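Trays, plates and cubes: our sorting table in pictures

4 min read

I've been promising a page on the sorting table ever since Olaia Campos asked what we keep on it, and I finally got my act together. It's a short gallery with a lot of chatter in front, sorry, I can talk about trays for a very long time.

A bit of background for anyone new. I set up a color sorting table in September, in the front room, as one more thing to do with the little ones when it was too wet for the yard. I figured it would last a week. It never got put away! The kids wander over to it first thing, the grown-ups wander over with their coffee, and I have caught Fabian Camenzind sorting cubes while he was supposed to be on the phone with the plumber.

The tray was the part that took me longest to get right. I started with a Furkden storage box, which was deep and had straight sides, and small hands kept getting stuck reaching into the corners. Then came a cardboard lid (soggy by lunchtime, don't ask). What I wanted was something shallow, with sides that lean out a bit, so you can get at a cube from any direction without banging your knuckles. Metal trays are great for this and wipe down in two seconds, but oh my goodness the noise. Drop a cube in a bare metal tray a few dozen times and see how you feel. So put a mat in the bottom. Mine started out too big, and it kept riding up at the edges until Thu Âu took the scissors to it. Cut it a little smaller than the floor of the tray and it lies flat.

I like a dark mat best. Red, yellow and blue all jump right out at you on it, and the younger kids find the pieces faster. We tried a cream one from Mthembu first, very pretty, and the yellow cubes just about vanished on it after four in the afternoon.

Plates! I went through a bowl phase and I'm over it. With a bowl you have to look down into it to check what's in there, and a three-year-old standing at a table is looking at the side of it. Plates are better. Get big ones, with a thick colored rim if you can find them, and a plain pale middle. The rim tells you where things go, and the middle stays quiet so the cubes show up. Chantelle Potgieter painted a set for her classroom on plain white plates and they looked wonderful until they met the dishwasher, so buy them with the color already on if you're at all lazy like me. Ours came from Skundedell with 59 other things I didn't need.

Table height matters more than I expected. We moved everything down to the low wood table by the window and the spills dropped off right away. I leave the wood bare, no cloth. A cloth gets pulled, and then you're picking up cubes from under the radiator.

One more thing and then I'll stop. Keep the number of pieces small! I used to tip out the whole Fotlow tub because it looked so cheerful, and the kids would swish everything around and walk away. With a few cubes at a time they'll stay and finish, and then they want to go again, and again, and again (bring that coffee).

Now the gallery.

A couple of red cubes on the dark mat in the metal tray. Big plates up front, with the blue rim on the left. I do love that blue.

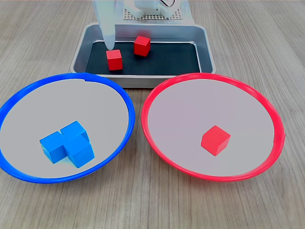

What size cubes should I buy for a sorting table?

Go by the youngest person who'll be using it. For under-threes, pick cubes that are plainly too big to fit in a mouth, and check them against a choking tester if you have one. Older kids can handle smaller ones, and those are nice for practicing a finger-and-thumb grip. Slightly rounded edges are easier on everybody, especially when one lands on a bare foot.

A few leftovers from my notes. Wash the mat separately from the tray and let it dry all the way before it goes back in, or it starts to smell. Stack plates with a paper towel between them if the rims are glossy, they do scratch. Fatima Buthelezi keeps her spare cubes in a zip bag taped under the tabletop and I have stolen that idea completely.

If you've got a sorting table going at your place, send me what you use for a tray. I'm still collecting ideas for a bigger one!

Posted February 11, 2022

Related
Mats that don't slide, and one that did
What we did with the old Furkden boxes
Low tables: measuring for short people
Rainy day shelf, front room edition
Washing painted blocks without ruining them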